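Quick one this week, am typing between deliveries. The floor at the Silura Street hall is FINALLY getting done. Sanding starts Sunday, May 19, 2024, so no Sunday dance and no Monday yoga. Sorry yoga. Two coats, then it has to sit. Mondico quoted us for three but the money ran out - we have 300 left in the pot and that's for the door.

Chairs need moving the night before. 10 people would do it, 16 would be quicker. Bring gloves, the stacking ones pinch.

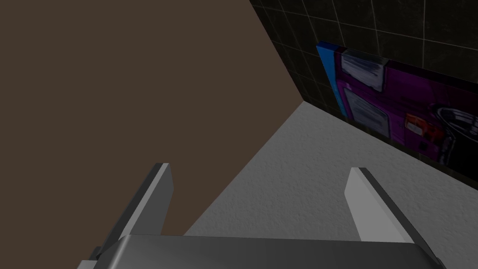 Barbara Makowska wants to know why we can't wait until June, when the dance group is off anyway. Fair point, but the sander is booked and the deposit is gone if we cancel.

Soft shoes only for the first week after, please. No heels, no dragging tables. Roy Haslam has the spare key if your stuff is still in the back cupbord - get it out by Friday.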